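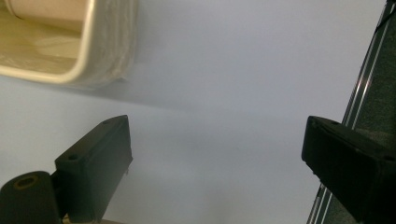 Teaching a Gripper to Put the Bins Away
By Ajith Nair
2026-10-18

Print this page | E-mail this page

My sister asked me whether a machine can tidy a shelf yet, and I gave her such a long answer that I figured I'd better write it down! Short version: sometimes, with patience. If you'd like to try it at home, start with one plain container and a clear surface.

Record 40 pickups by hand, going slowly, and let the jaws open wide before you come in toward the rim. Pale bins on pale tables are hard for Teleo to pick out – I put a dark towel down for the first 20. Peel off any loose plastic wrap too, or save the wrapped ones for later.

Then train overnight in Clustero and run five tries. Mine managed two, and I was delighted (my sister was not).

Comments

Iyengar: Does a taller bin need its own recordings?

Ajith Nair: Mine did, yes. Another 20 got me going.

galtier_fan: Still folding my own towels, then.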